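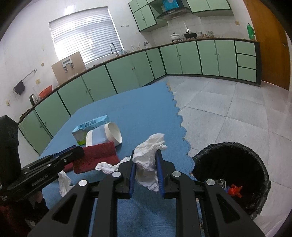
Birkton Household Waste Program
Progress report to the Zoria Fund, January

Work in the reporting period covered kitchen clearing and the sorting of light packaging. Spending to date is $3,678 of the approved grant, including $1,056 for bins, liners and floor mats. Sessions run for 45 minutes and take in both the floor and the table.

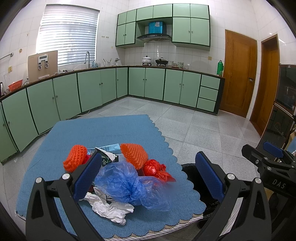 Packaging and other discarded items on the table, including plastic bags and foam fruit nets.

Used tissues go directly to the lined bin. Foam nets remain a difficulty, as the Tesley depot does not accept them. A request for a separate collection is with the Ko office, and 13 sessions are planned for the next period.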